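Speaker notes: The Worktable Talk
November – posted by the Busteck workshop desk
Filed under: Talks, Small Spaces, Workbench
We use cookies to remember your preferences. Accept / Manage settings
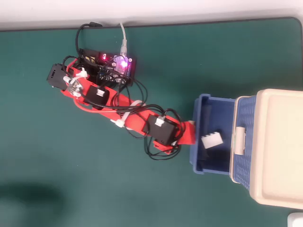 Start with the table, before anything about shelves or drawers. Welcome everybody, thank the folks at Gulel for the room and the coffee, and say that for the next 24 minutes we're only going to talk about the surface where the work gets done. Mine used to be a bare white top, and every little screw I dropped on it rolled off somewhere. Now I keep a dark green mat down with a blue plastic basket on it, and I'd ask people to notice how easy it is to pick out a white cable tie or a white connector against that green. Pause a moment so the back rows can look. If someone asks about brands, tell them any mat with a bit of grip will do fine.

Next, the basket. I'm fond of baskets, as anyone who has come to my kitchen talk knows, and I could go on (don't!). The point to make is that a basket on the mat is for today's job only. When the job is over, the basket gets emptied, even if that means walking all the way to the hall closet in your socks. At the Urkari shop we had 6 of them going at once and they turned into six little junk drawers, so now it's one per table.

Cables. Slow down for this part, people like to write it down. Run the long ones straight off the back of the mat, and gather the thin ones with a loop or a tie every hand's width or so. Leave some slack where things bend. Mention the Sampaio storage room, where we pulled 246 loose cords out of one cabinet and kept far fewer than you'd hope – people usually groan at that, let them.

Then the 3 o'clock sweep. I do mine with a cup of tea. Tools back on the wall, scraps in the bin, mat wiped with a barely damp cloth. It takes over 6 minutes if I'm chatting and less if I'm by myself. I've come to love it, and I'd like to say so warmly without sounding like a scold, because half the room will be thinking of their own table at home and feeling bad.

Leave time for questions. Handouts are on the chair by the door. Remember to bring the spare mat back to Busteck.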